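Lecture 5: From camera image to grasp point
Notes by Hertta Juntunen

Last week we moved the two arms with joint commands only. Today we add perception.
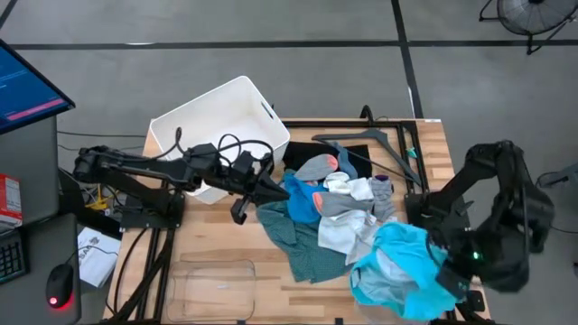 The planner needs three inputs: a mask for each cloth item, a depth value, and the present pose of both grippers. Cloth has no fixed shape, so we do not estimate a full pose as we did with the blocks. We look for a point that is high in the pile and far from the mask border.

Please remember the frames. The point is found in the head camera frame and must be changed to the base frame of the arm which will grasp. Many errors in the exercises came from using the left base for both arms.

Timing: the perception node may use 300 ms, and the whole cycle 800 ms. If the mask is older than one cycle, the planner must reject it and wait.

For the exercise, write the function that selects the arm. Return it to Eero Rantala before the October session.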